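Fresh fingertips for the Druvcombe grippers

14 October was pad day in the back room at Druvcombe, and I went along for the whole of it with a notebook and far too many biscuits.

If you've been following our little news page you'll know we've got two hand-held grippers on the go at the moment, plus the fixed arm that Vilhjálmur Kragh keeps bolted to the end bench. The hand-held ones are the ones that get the hammering. You carry them round, you squeeze, you pick something up, you put it down, and you do that until your wrist complains. All that squeezing goes through the pads on the ends of the fingers, and pads wear out. We'd been hearing grumbles since March that small things were slipping, washers mostly, and the odd cable tie.

So Ragnheiður Nørgaard put her foot down and said no more sessions until both tools had been stripped, looked at and written up. She's in charge of the logbook, and the logbook said 3050 grips on the older tool since its last set of pads. I'd have guessed half that! The sheet we got from Irkeo with the pad material suggests having a look a good deal sooner, and I think we all quietly knew it.

The job itself isn't hard, it's just fiddly. First you open the fingers as far as they'll go and have a proper look before you touch anything, because once the pads are off it's very easy to forget which side was worse. Then you check the screws. Wiebke Weidemann does this with a short driver and no music on, and she won't be talked to. Then the pads come away, the faces underneath get a wipe, and the new ones go on with the bevel pointing inwards. We've managed to fit them the wrong way round before (me, that was me) and the fingers close with a daft little gap at the tip.

After that it's the bit I enjoy, which is the squeeze test. We use a strip of paper. You close the fingers on it and pull gently, first at the tip, then in the middle, then right down by the arm. If it slides in one place and grips in another, the pads aren't sitting true and you start again. Bent Østergaard reckons he can feel the difference with a bit of supermarket receipt, and having watched him I believe it. The newer tool passed on its second go. The older one took three, and in between there was a long conversation about whether a screw on the left arm had been done up too tight last winter. Vilhjálmur says yes. Wiebke, who did it up, says no.

We also changed how the tools are looked after between sessions, and if you use them please read this bit. They're no longer to be left lying on their fingers at the end of the day. They hang up, open, on the hooks by the door. Loose threads and bits of fluff get picked off with tweezers and not pulled, as a pulled one brings half the edge with it. And every 80 grips whoever is holding the tool stops and looks at both pads, both faces. It takes hardly any time and it goes down as a tick in the logbook, initials next to it please, not a smiley.

I did ask whether we could print the pads ourselves. Auður Hjaltadóttir has been playing with that under the name Gakance, which started as a typing mistake in a file and has now got its own folder, its own mug and a rather nice drawing on the whiteboard. She's on her third shape. The first was too stiff and the second came out lovely but shed crumbs over everything. She's hoping to have a set we can try on the older tool soon, and I've promised to do the boring part and sit there squeezing things all afternoon. If hers last as long as the bought ones I'll eat my words from the last meeting, where I was a bit rude about the second lot.

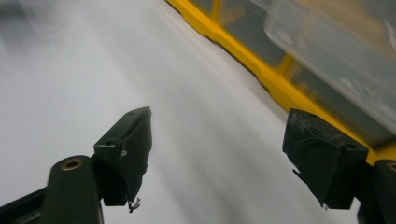 Pads on both fingers, with a scuffed face on the right one and a wisp hanging off the lower edge of the left.

Scuffing like that is what you're looking for when you do your check. A dull patch on its own is fine, carry on. Rough patches, a torn flap or a ragged edge mean the tool goes on the hook and you tell Ragnheiður. Please don't trim a flap with scissors and hope for the best - I know it's tempting when you're halfway through a run and it's going well.

While you're at it, glance at the brass-rimmed holes on top of the arms too. Wiebke would like those kept clear, and she'd like it known that she has found crumbs in one of them. I have moved the biscuits.

The spare pads are in the drawer marked Âu, under the paper strips. There are enough for another change on each tool and after that we'll be ordering again, or using Auður's if she beats the post. Bent is showing people how to do a swap from start to finish the next time the room's open, and he's asked for anyone who hasn't done one yet to come and have a go on the older tool. Bring your own small screwdriver if you've got one you like, as ours do tend to wander off.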